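Soup Swap Is Back in November!

If you missed the last Okcombe soup swap, you missed 68 jars of soup on one long counter and a very happy line of people trying to choose between them. We're doing it again in November, and I can't wait (my freezer is already half cleared out to make room).

The idea is simple. You make one big pot at home, let it cool, and freeze it in quart containers. Bring 4 of them, labeled with the name of the soup and anything people might be allergic to, and you go home with 4 different ones. That's a lot of good lunches for one afternoon of chopping!

Last time the split pea went first, then a smoky corn chowder that I'm still thinking about. We had plenty of tomato, so if you've got a bean or lentil recipe you love, please bring that one.
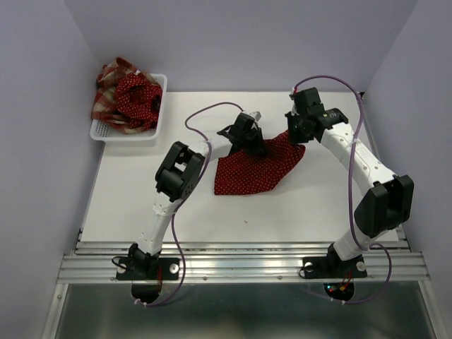
Veikko Rantala wrote in to ask for a second table just for soups without meat or dairy, and added that the barley and mushroom he took home fed his family for 2 nights. I love the second table idea, so we're doing it. He also wants more bread, and so do I.

Doors open at 2 in the afternoon at the Salletti Room, and swapping starts once everyone has set down their jars. Leave an inch of space at the top of each container before you freeze it, and please don't use thin glass. Recipe cards are welcome too. I'm bringing my aunt's cabbage and dill, which takes forever and is worth every minute.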